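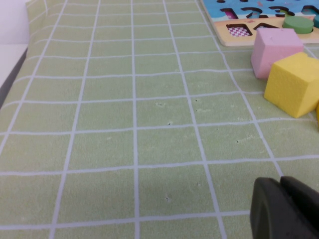

Abhishek Bhatia says fuzz on the cloth will end up in the wax and we'll be picking it out of the recesses for a week. He would go back to brown paper for anything with a finish on it. Fair. But paper slides, and the grid is handy for laying pieces out square, so cloth stays for dry sorting and fit checks, paper for waxing. Wrote it on the shelf label too.

February, bench notes, Wallel beach boards (numbers + shapes), batch for Jekance

10:15
Started with cloth. Lint roller both directions, then shook it out the back door. Still sheds. Wash it alone next time, no towels. There are creases where it goes over the table edge, iron or just pull flat and clip. Small pieces rock on a wrinkle and you think the piece is warped. Did exactly that with a star last month and sanded the back of a perfectly good star.

10:40
Fit check, number row. Method same as before:
- drop piece in from just above, no pushing
- should seat flat by its own weight or with one finger
- turn board over a tray, piece should fall out
- if it needs a nail to get it out, it goes back for sanding

The 5 is the problem piece again. Sits proud on one side. Had this on the earlier board too, so I think it's the recess and not the piece, probably paint build up in the inside curve. Tried a different 5, same. Scraped lightly w/ the small chisel, then 240 paper round a matchstick. Better, not right. Leave till the paint is good and hard and try again, dont force it.

1 fine, 7 fine. 8 and 9 both dark, and a kid is going to mix those up by color, but that's the design, not ours to fix. Could mention it to Jekance. The 10 has a bit of play side to side, acceptable.

11:20
Shapes. Did circle, heart, triangle, star and plus first, those all drop in ok. Heart a touch tight at the point. Squares, diamond, trapezoid, pentagon not done yet, want to look at the floors of those recesses properly before anything goes in over them. The checkered floors are printed and they scuff if you drag a piece across. Use the soft brush only. NOT the vacuum nozzle, I've seen what that does.

The pentagon has the outline inside the outline, check the inner line isn't lifting at a corner. Fingernail test, gentle.

Equals sign slots: clean out w/ a toothpick. Dust packs into the ends.
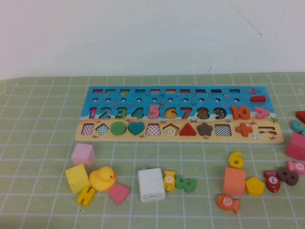 Beach board on the grid mat, numbers in, shape row part done. Note the 5.

11:50
Cubes. Edges checked by hand, eyes shut, quicker than looking. Any sharp corner gets two passes on the 320 and no more. The yellow marks easily so wipe hands first. Wax is the Mandagi paste, thin coat, leave it overnight, buff with the old t-shirt. The tin is nearly done, order another. Last time we let it get low somebody used the furniture polish and the whole room smelled of lemons.

Little red block: check it against the slots along the top edge. If it's loose in the slot leave it, if tight sand the long sides only.

12:30 lunch

1:10
Alun rang from Plelport re quantities. Jekance now talking about 121 boards for the first delivery, maybe the full 1,000 later in the year if the schools take them. I said we can't hand check at that rate with 2 of us at one bench. He wants a time per board. Timed one: around 7 minutes for the number row alone, and that's with the 5 behaving. Shapes not timed, didn't like to give him a guess. Need to do that tomorow with a clean board start to finish.

Asked him whether the greater than piece is supposed to have its own place or live in the bag. He didn't know either. Keeping it with the 10 end of the board till we hear.

2:00
Swept bench. Checked under the cloth for strays before folding. Fold it grid side IN so the outside picks up the fluff.

To do
- reseat 5, photo of recess to Alun if still proud
- remaining shapes, brush floors first
- time the shape row
- wash + iron cloth
- brown paper roll, bring down from upstairs
- Mandagi tin
- ask about greater than / equals, bag or board?
- more matchsticks

Abhishek added in pencil: try talc in the tight recesses before sanding anything. Have my doubts, it'll show white on the dark ones. Will try it on a scrap board first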